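Stadcombe community house reopens its ground floor

The ground floor of the Stadcombe community house has reopened to residents after refurbishment work that began in July. The shared kitchen and the adjoining day room are again available for bookings from 8 a.m.

The works were carried out by Rätsep at a cost of 3,129 pounds, met in part by a grant of 600 pounds from the Fladau Fund. The old partition has been removed and the lower part of the walls repainted. Residents consulted in the spring asked that the brickwork be kept, and it has been left bare.

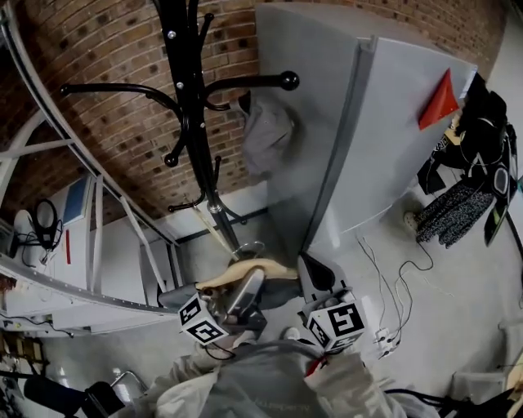 The refrigerator and coat stand on the reopened ground floor, with the brick wall behind.

Mirta Figueroa, who manages the house, said that the room had been arranged with daily use in mind. "People come in with wet coats and bags of shopping, and they need somewhere to put both," she said. "We had 229 replies to our survey and a good many of them mentioned coats."

Space in the refrigerator is shared between all groups. Food should be labelled with a name and removed at the end of each booking. Garments left on the coat stand will be kept at the front desk for one month.

A second phase, covering the rear store and the garden entrance, is being prepared by Duarte Magalhães of the Musness office. Residents will be invited to comment on the drawings before a contractor is appointed. Booking forms are available from the front desk.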